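Tandetdale Community Hall
Household Linens and Repair Group
Minutes of the regular meeting, 2025-01-28

Present: Atieno Nzioka (chair), Thảo Cù (minutes), nine members
Apologies: two received

1. Minutes of the last meeting

Approved with one correction. Item 4 should have said that the flat sheets go on the lower shelf. The fitted sheets are still in the hallway closet.

2. Matters arising

The closet door has been rehung and now shuts. The key is on the hook inside the kitchen door.

Thảo wrote to Sturent about the short delivery of thread. Sturent will send the missing spools with the next order at no charge. Members who need white thread before then should take it from the blue tin.

The iron that was tripping the outlet has been thrown out. The group agreed not to replace it until the spring sale, as two irons have been enough so far.

3. Money

The balance at the end of last month was $900. Out of this, $133 is owed to Illen for batting and backing cloth. Payment was approved. Atieno asked that receipts be handed in at the meeting and not left in the drawer, where two were found from September.

The hall has asked for $400 toward the new tables. After some discussion it was agreed to pay half now and half after the spring sale. One member voted against and asked for this to be noted. Her view is that the tables are used by every group in the building and the cost should be split by hours.

4. Sorting table

Most of the meeting was spent on how the sorting table is run. Cloths, blankets and small household things are all being put down on it together, and people are having trouble finding a piece they set aside the week before.

Atieno proposed three groups: plush and fleece, plain woven cloth, and everything else. Thảo thought the third group would end up being the largest and suggested that household items should not go on the table at all during sewing hours. Agreed for a trial period up to the next meeting. Household items go on the bench under the window.

Plush blankets were discussed separately. They shed on everything near them and take up room even when folded. Agreed that they will be shaken out in the yard before they come to the table, and that only one is opened at a time.

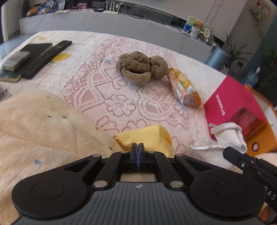

Minutes, page 2 of 3

Item 4, continued

The cream-peach plush blanket with the small colored marks was raised. One member wanted it cut down for crib size. Another said it should stay whole, and that the green and pale blue marks do not matter on a blanket for everyday use. It was agreed to keep it whole and look at it again once it has been washed.

The yellow piece with one rounded end has a ragged edge, and a brown-orange ribbed part is exposed at that side. Members did not agree on what to do with it. Trimming the edge straight is the quickest way, but the piece would come out shorter. Binding it would keep the length. Thảo will try a binding on a scrap first and bring it to the next meeting. Until then the yellow piece is not to be cut.

A short discussion followed on pinning notes to pieces. Paper notes have been coming off in the bins. Cloth tape with the name in laundry marker was preferred. Atieno has a roll at home and will bring it.

5. Spring sale

The sale will be in the main room, as last year. Trình has offered the use of its folding racks again – they need to be collected the day before and returned clean. Two members with a van will do this.

Prices were left as they are, except for lap blankets, which go up to $23. There was a request for a bin of remnants at the door, sold by the bag. Agreed, provided someone stays with it.

Anything for the sale should be washed, dried and folded before it is brought in. The hall dryer is not to be used for plush items until the lint trap has been looked at.

6. Any other business

The scissors with the orange tape are for fabric only. They have been found in the kitchen twice.

A new member asked for a beginner's session on mending straight edges. Atieno will run one in the half hour before the next meeting. Bring a needle and an old dish towel.

The coffee fund is low. Please put something in the jar.

7. Next meeting

Same room and same time, last Tuesday of next month. Thảo will bring the sample binding. Keys will be with Atieno.

Meeting closed at 8:40 p.m.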